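Shapes and Boards: Gallery

Hundasdale Learning Resource Centre

The Centre holds a lending collection of shape blocks, boards and sorting materials for use by nurseries, schools and families. This gallery introduces part of the collection and is revised each May. Items may be borrowed for up to 10 working days on presentation of a current Centre card. The full catalogue lists 1,077 items and may be consulted at the enquiry desk.

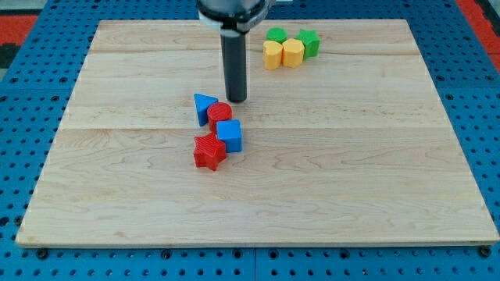 Sobia Qureshi

Plastic shape blocks on a pale wooden board. The group includes a blue triangular prism, an upright red cylinder and a blue cube. Fine printed ridges can be seen on the top of the cylinder and of the cube.

Shape blocks are lent in sets, each with a card naming the solids in English and Urdu. Borrowers are asked to check the contents against the card before returning a set. Missing blocks should be reported to Kulsoom Shaikh, Collections Officer, who will arrange a replacement.

Boards are lent separately and must be collected in person. They should be wiped with a dry cloth and stored flat, away from radiators.

Schools wishing to borrow more than 3 sets at one time should apply in writing at least a fortnight in advance.

Page last revised August 22, 2026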